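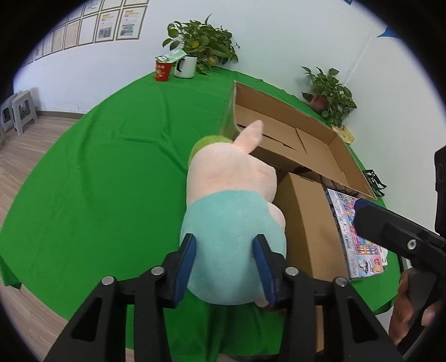
Do soft toys need their own box when you're packing mixed goods?
Usually they can share one. Put the rigid items in first, upright along the sides, and let the soft ones fill what is left.

1/ Notes from packing toys for the Hunstead swap in February. Same method as last year, fewer boxes.

2/ Work on a round table if you have one. You can get at the carton from any side without turning it. Ours has a bright green cloth on it, which wrinkles under a carton and drags when you slide one. Lift the carton.

3/ Leave all the flaps standing open until the last item is in. Folding one down early costs you the corner under it.

4/ An upright piece of cardboard makes a decent divider. Cut it to the inside height of the carton. Taller and the flaps won't meet, shorter and plush creeps over the top.

5/ Printed boxes go in on edge, never flat. Flat ones bow in the middle once there is weight on them, and the print rubs.

6/ Plush goes in last. The pale pink one with the green tuft and the teal band (pig or rabbit, opinion is divided) gets its ears laid along the body. A folded ear keeps the crease.

7/ Do not press plush down to gain space. It recovers overnight and lifts the tape. I lost 4 seams that way last year — all on cartons I had leaned on to close.

8/ Xiuying Liao asked about vacuum bags. Fine for a weekend. After 48 days in one, a Fuleck bear of mine still had a flat side.

9/ Drinks stay at the far edge of the table, well back from the carton. Plants too. Potting soil in plush is a hand-picking job.

10/ Label two adjacent sides and skip the top. The top is under another carton by the time anyone reads it.

11/ Total for the swap so far: 7 cartons. Carton 1399 on the Hunstead list is the only one with a divider — please keep it upright.

12/ Tape question from the replies: paper tape, one strip along the seam, one across each end.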